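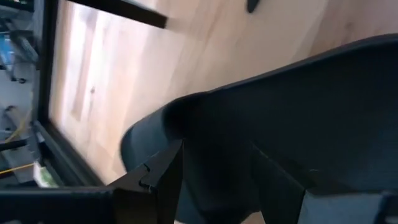 The Shoe Rack Problem

Mojtaba Kermani had 28 minutes before his sister called, and he wanted a shoe on that shelf.

"Any shoe," he told Matúš. "Left, right, I'm not picky!"

Matúš Rusnák was lying on the concrete with his head close to the table leg, looking for a screw. He had named the arms back in January, when they were still two boxes of parts and a pile of black extrusion. Melari was the one on the left. Zidix was the one on the right, and Zidix had been sulking since breakfast.

"It isn't sulking," said Mojtaba. "The wrist offset is wrong."

"It's wrong on purpose."

Mojtaba laughed and typed in a new number. He loved this part — he loved it more than the finished thing, if there ever was a finished thing. You changed a 2 to a 9 and a whole arm moved differently! He had spent years at Lakatos filling in spreadsheets, and not one of them had ever lifted a shoe.

The workshop at Somham was big and bright and never properly warm. They had a bench there, a corner of floor, and a key that worked if you pulled the door toward you first. Matúš paid his half of the rent in cash, folded very small.
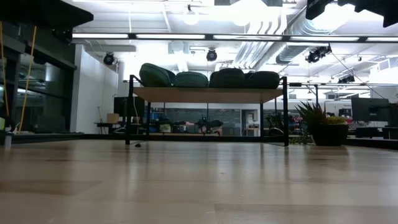

The corner at Somham, green row on the rack, plant still alive.

"Found it," said Matúš, and stood up with the screw between two fingers. He looked at it for a while. "This isn't ours."

"Is anything loose?"

"Everything is a bit loose."

They went over the mounts together, Matúš with the hex key and Mojtaba with his thumb, and every bolt held. So the screw went into the mug with all the other screws that weren't theirs, and they went back to the keyboard.

Run nine was terrible. Zidix reached past the shoe with great confidence and closed on air, and Matúš clapped anyway. Mojtaba moved the grasp point toward the strap, then a little more, then changed his mind and put half of it back.

"Let Melari watch," said Matúš.

"Melari can't watch. Melari is parked."

"Then let Melari be parked nearby."

Mojtaba left the left arm where it was, fingers open over the wood, and pressed the key. The right one swung out, dipped, thought it over and shut. When it rose, there was a sandal in it.

Neither of them said a word. It was up! It was up and it was staying up, and it was traveling toward the shelf at the speed of a sleepy cat, and Mojtaba found he had hold of Matúš's sleeve.

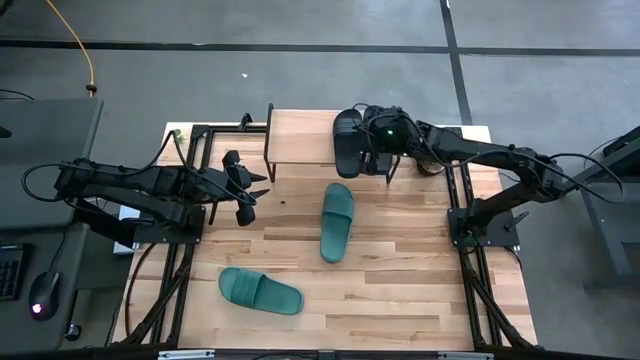
Zidix with the black one, two greens to go.

His phone began to buzz on the desk. He let it go four times before he picked up.

"Don't talk," he told his sister. "Wait. Just wait, I'm going to hold the phone out so you can hear it land."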